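Kurkano Basket Notes
README for the tabletop storage collection, third revision

Maintained by Peiyu Du, with corrections from Linnea Lunde and Bendik Berge

What this is

A set of 2625 written records about small baskets, trays and bins standing on tables. Each record covers one container in one place: what it looks like, where it sits, whether anything is in it, and what the person filling in the form thought it was for. The last field is the weakest one in the collection and you should read the section on it before you use it.

The project began as an argument. Haugland sells home organizing plans, and their pitch is that a basket on a table cuts clutter. I didn't believe it then and the records haven't changed my mind. They don't disprove it either. What we have is a decent list of baskets.

What is in each record

place: kitchen, workroom, hallway, classroom or other
surface: color and finish of the table, in plain words
container: basket, tray, bin or box
color: one main color, two if you can't choose
sides: solid, slatted, lattice or woven
bottom: solid, open or not visible
handle: none, one, two or not visible
position: near edge, middle or against wall
contents: free text, may be blank
purpose: free text, see warning

There are 8 fields that must be filled in. Contents and purpose may be left blank, and a lot of people took us up on that.

How to tell lattice from slatted

This caused more trouble than anything else. Slatted means long gaps running one way. Lattice means small openings in a grid. A yellow plastic basket with rows of little rectangular holes is lattice, even if the holes are wider than they are tall. Lovisa Sandberg went through the early records and moved a great many from slatted to lattice, and I think she was right nearly every time.
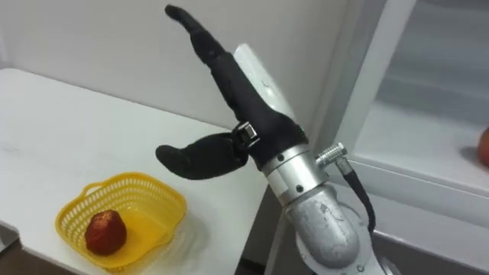 A solid bottom does not change the answer for sides. Plenty of plastic baskets have open sides and a flat closed base, and several contributors entered those as "solid" in both fields. We fixed the ones we found. I would assume there are more.

Handles are messier. A looped handle that rises from the rim counts as one handle. Cutouts in the side wall that you can hook your fingers into don't count, whatever the shop calls them. If you can see one handle and suspect another, enter one.

Warning about purpose

Please don't treat this field as fact. People were asked what the basket was for, and they wrote what they would like it to be for. "Incoming mail" is a popular answer. Go to the contents field for the same records and you will find batteries, tape, hair ties and a single glove. Kjell Eklund wanted to drop the field completely. I kept it, mostly so that anyone quoting tidy results from this collection can be pointed at it.

Blank purpose does not mean no purpose. Blank contents does not mean an empty basket. If the contributor saw an empty basket, the word "empty" should be there.

Known problems

Color names were not standardized until the October revision. "Yellow," "lemon" and "mustard" were merged. "Cream" was left alone and overlaps with white.

White tables are overrepresented. I suspect contributors picked the cleanest table they had.

"Near edge" was never given a distance. Two people looking at the same basket gave different answers in 13 test records, and we still have no better rule.

No record says how long a basket had been in its spot. Any claim about habits, order or lasting effect can't come from here, and I include Haugland's brochure in that.

The Brorkivar batch

Records with the prefix BRO came from a single workplace and were filled in by 3 people working from a shared sheet. They agree with each other far too well. Leave them out if you are measuring agreement between contributors. They are fine for looking up container types.

The Zamia batch has the opposite trouble: good detail, wild spelling. We corrected the spelling in the fixed fields and left the free text as it came in.

Corrections

Send the record number, the field, and what it should say. "This looks wrong" will be ignored unless you tell us which part. Bendik handles color and surface, Linnea handles everything else, and complaints about the lattice rule go to me.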